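Speaker notes: Labelling and guarding of operator controls
Asbridge maintenance seminar, Sunday, September 9, 2018
Speaker: Prasert Khunthong

Slide 1. Scope
Low-voltage push-button stations only. Foot switches and pendants are covered in the afternoon. State at the start that the figures come from the Bukero site survey: 2,265 fault reports, of which 149 were traced to the wrong button being pressed. Leave the numbers up while people sit down.

Slide 2. Enclosures
Two-part housings, lid screwed to base. Screws at the corners of the lid give an even load on the seal, if one is fitted. Tighten in diagonal order. Do not open the lid with the supply connected.
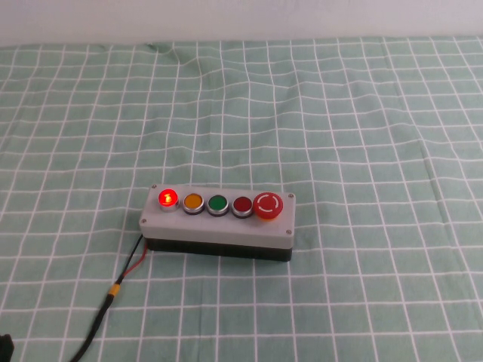

Slide 3. Where the 149 came from
Most occurred in the first hour of a shift. Night shift was no worse than day. The Oritz line had the lowest rate and the oldest panels, and its labels had been replaced in the previous year. Expect a question on training records. Answer: records were complete for 4 of the 6 lines, so no comparison was made.

Slide 4. Colour
Red for stop or off. Amber for abnormal conditions. Colour alone is not enough for staff with colour-deficient sight, so position and height must carry the same message. A raised cap can be found by touch. A flush cap resists accidental pressing and is preferred for start functions.
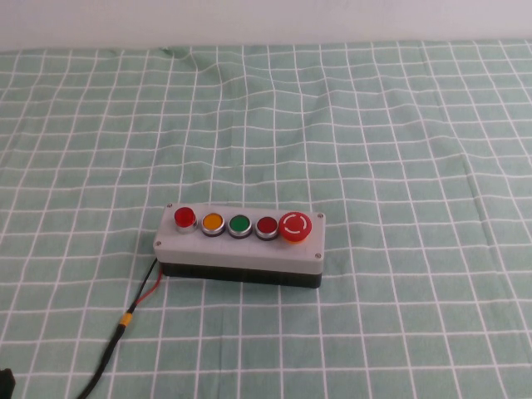

Spacing comes next. Gloved hands need more room between centres than the catalogue drawings suggest. At Bukero the winter gloves were the problem, and moving to a thinner pair cut reports on two lines before any panel was altered. Mention the cost, then move on.

Slide 5. Labels
Engraved plates last longer than printed film. Text above the button, where the hand does not cover it. One verb per label. Xia style labels with a symbol and a word scored best in the reading test.

Slide 6. Questions
Ten minutes. Handouts are by the door. Survey forms to be returned before lunch.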